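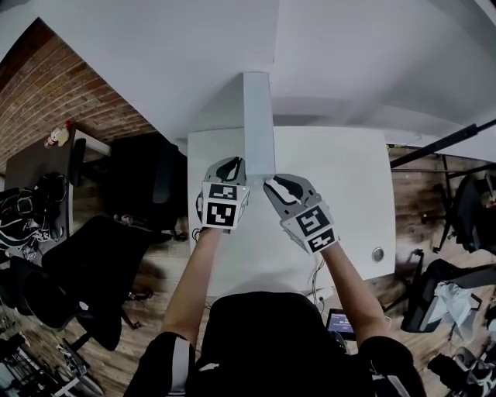

Shrews, voles and house mice: which of the usual tips are worth your time

Every fall, usually by October, the same advice goes around about small mammals in the house. I've tried most of it in my own kitchen and workshop, and I don't think much of it holds up.

Find out what you have first

A lot of "mice" in garages are shrews or voles. A shrew has a long pointed nose, tiny eyes and fur like short velvet. It eats insects and worms, so peanut butter on a trap may do nothing for you. A vole looks like a stubby mouse with a short tail and mostly wants to be back outside eating grass. If the rice bag has a hole in it, think mouse.

Peppermint oil

Ingvar Kjærgaard swears by it and gave me a bottle. I put soaked cotton balls behind the stove for 13 nights and found fresh droppings beside them on most mornings. The kitchen smelled like toothpaste. Skip it, and keep it well away from cats in any case.

Plug-in sound boxes

I bought a Priseck and later a Bundus, which cost twice as much and has a blue light. The label on the Bundus claims it covers 3257 square feet. Through walls? Through a sofa? I ran it in the pantry and the mice went on using the pantry. Both are in a drawer now.

Steel wool in the gaps

This one I'd keep, with a warning. Plain steel wool rusts and crumbles in a damp wall, and then you have a stain and a hole. Use copper mesh or stainless, pack it tight, and seal over it. A young mouse can get through a gap the width of a pencil, so look under the sink where the pipes come in, and along the bottom of the garage door.

Storing food

Thin plastic tubs are sold as mouse-proof. Look at the corners after a winter. Glass jars and metal tins work. Birdseed and dog food matter more than the cereal, and people leave both in paper sacks on the floor.

Droppings

Don't sweep or vacuum them dry. Open a window, put on gloves, wet everything with disinfectant, wait as long as the label says, then wipe up with paper towels and bag them.

Live traps

Nanna Bergmann lent me hers, a Thygesen with a spring door. It does catch things. But a shrew burns through its food so fast that it can die in a trap within hours, so checking once a day isn't good enough. Late evening and again before breakfast is the least I'd do, and if you can't manage that, leave the trap on the shelf.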